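Brilonwood Chores, README

Last edited June 17, 2021. Rough notes, will clean up in August.

WHAT THIS IS

Simulated tabletop chores for two-armed robots. Question we keep getting from the Purnby folks: can a machine put the kitchen away yet? Short answer, no. Longer answer is in the episodes.

Everything here is rendered. No real kitchen footage. A real-world set is planned under the name Gralus, seperate repo, don't ask for it here.

CONTENTS

2,667 episodes total
1,000 scripted, rest teleoperated
800 of the teleoperated ones have a written instruction
30 object layouts held out for testing, please do not train on them

Each episode folder has video, joint states, and a text file with the chore name. Older folders use a different joint order, see convert script. Run it before anything else or the left hand moves backwards.

CHORES

Open drawer, put item in, close drawer. Move bowl. Stand a can upright. Clear the table into the drawer. More in chores.txt, some names are out of date.

HOW WELL DOES IT WORK

Frerichs baseline, our own policy, trained on the full training split. Opening drawers: good. Closing them: good if nothing sticks up over the side. Cans lying down are bad. They roll, policy chases them, episode times out. Bowls are worse then we expected, the rim slips out at the lift.

Long chores (clear the whole table) fail nearly every time past the second object. A person does this half asleep. So no, not ready for your house, and not for a packing line either, where the parts are at least all the same.

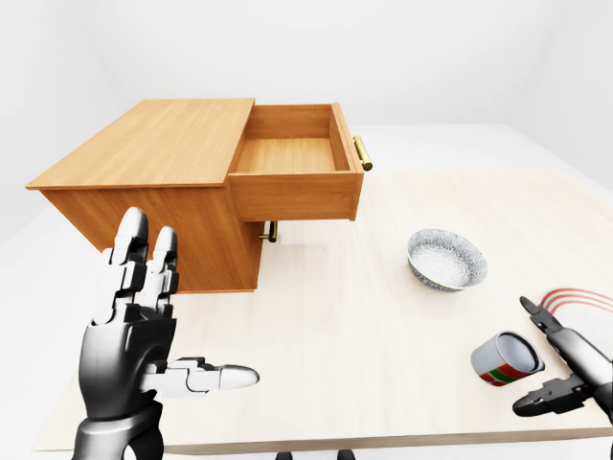 Mixed setups, fingered hand on the left and parallel jaws on the right, are in the folder called mixed. The baseline hardly uses the hand at all. Mostly just parks it. If you get it to do something useful open an issue, we want to see.

KNOWN PROBLEMS

Friction on the can is too low. Drawer sometimes pops open on reset. Lighting is the same soft white everywhere, so don't expect transfer to a real room.

LICENSE

Research use only. See LICENSE file. Bug reports go in the tracker, include the episode number.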